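Wallden pairing

From the robot learning topic pages

Wallden pairing is a way of teaching a two-armed robot to handle everyday objects by learning from recordings of people's own hands, taken from a camera worn on the head. It was worked out by Viola Longo and Atif Paracha during the Jamora project, and takes its name from the Wallden bench, the plain work table on which the first recordings were made. The method belongs to the wider family known as imitation learning, in which a robot is given demonstrations to copy in place of step-by-step instructions, and it is best known for its treatment of the moments when both hands are on the same thing at once.

Background

Most early work on learning from demonstration had a person steer the robot directly, either by pushing its arms about or by moving a matching pair of control arms. The recordings that come out of this are very tidy from the robot's point of view, as every movement is one the robot can already make, but they are slow to collect and rather tiring for whoever is doing the steering. A person using their own hands can shelve a folder in a couple of seconds, while the same person working through control arms may need the better part of a minute and a fair bit of patience.

Longo had spent some years on the steering side of things and was keen to see how much of it could be replaced with ordinary head-camera footage. The trouble, as she and Paracha described it in their first write-up, is that human hands and robot grippers don't line up. A person will happily curl four fingers around the edge of a box and steady the far corner with the side of a thumb, and a gripper with two flat jaws has no way of copying that finger for finger.

Method

The central idea is to set the fingers aside and keep the relationship between the hands. Each recording is first cut into stretches according to whether no hand, one hand or both hands are touching the object. For the two-handed stretches, the system works out where each palm sits in relation to the object and in relation to the other palm, and stores these together as a single "pair". The robot is then trained to reproduce the pair, and is left free to choose whatever jaw opening and wrist angle will get it there.

A small amount of steered robot data is still needed so that the system can learn what its own arms feel like from the inside, so to speak. In the published version this came to 20 steered demonstrations for each task, alongside 1,000 head-camera recordings shared across all of them. Paracha has written that the balance was settled as much by the lab's timetable as by theory, and that he would have liked to try several others.

Recordings and objects

The objects in the Biltidley set, as the head-camera recordings are called, were gathered from the offices down the hallway and lean heavily towards stationery. Upright, narrow things were favoured on purpose. A lever-arch binder standing on its bottom edge is a surprisingly demanding object, being tall and thin, and a person will nearly always steady it low down with both hands before doing anything else.
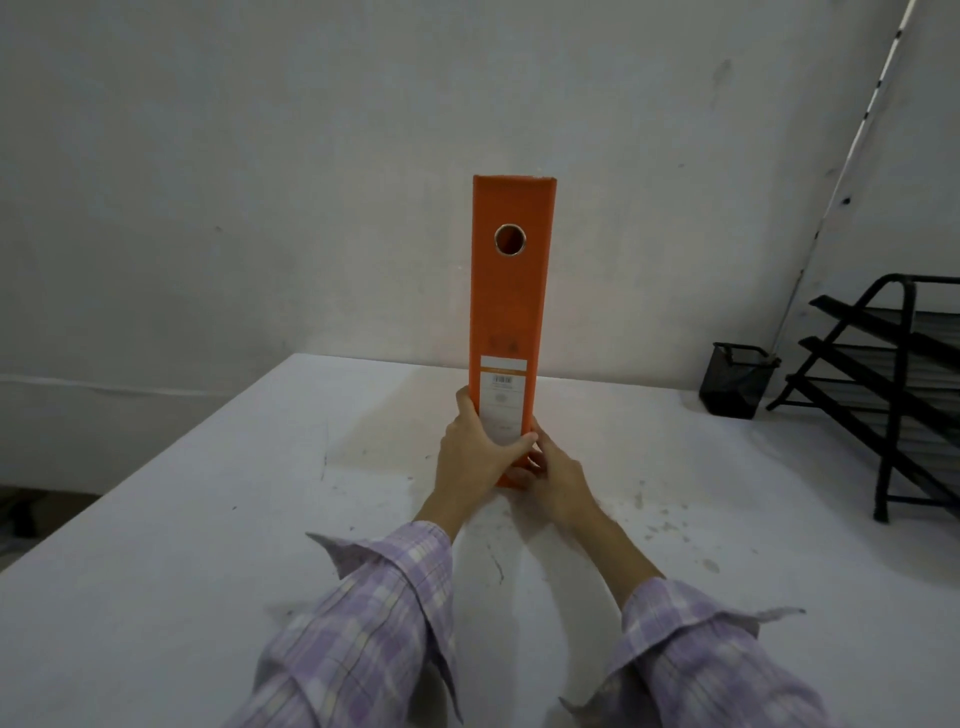
Demonstrators were asked to wear their usual clothes and to work at whatever speed felt natural, and the tables were left with their everyday marks and clutter. Longo's view was that a robot trained against spotless backgrounds would only ever be at home in front of spotless backgrounds, and later users of the set have mostly kept to her practice, though a few have preferred to mask out sleeves and forearms before training.

Results

The method was tested on 10 tasks. It did best on standing objects up, turning them to face the other way and sliding them along a surface, where it clearly improved on training with the steered demonstrations alone. The gains were smaller for anything that depended on the fingertips, such as working a binder's lever or picking up a single sheet of paper, and in 2 of the tasks there was no gain at all. The authors put this down to the pair itself, which carries no information about what the fingers are doing.

A follow-up by the Tahiri group swapped the palms for estimated points of contact. This helped with levers and lids but made the system more easily upset when one hand passed behind the object and out of the camera's view, a situation the original version handles fairly gracefully by holding on to the last good pair until the hand comes back.

Criticism and later use

The commonest complaint about Wallden pairing is that it has little to say about force. Two hands can sit in precisely the same places on a binder while pressing lightly or squeezing hard, and the camera sees much the same picture either way. Longo and Paracha acknowledged this from the start and suggested adding pressure-sensing gloves, although the gloves they tried changed the way people held things and were dropped before the main recordings began.

The pairing step has since been borrowed for other kinds of work, including folding towels and carrying trays, usually with some adjustment to how the stretches are cut. It is also used in teaching, where students tend to find it a friendly way into two-armed handling, as the pairs can be drawn on paper and argued over before anyone needs to switch on a robot.

See also: Imitation learning; Head-camera recording; Two-armed manipulation; Biltidley set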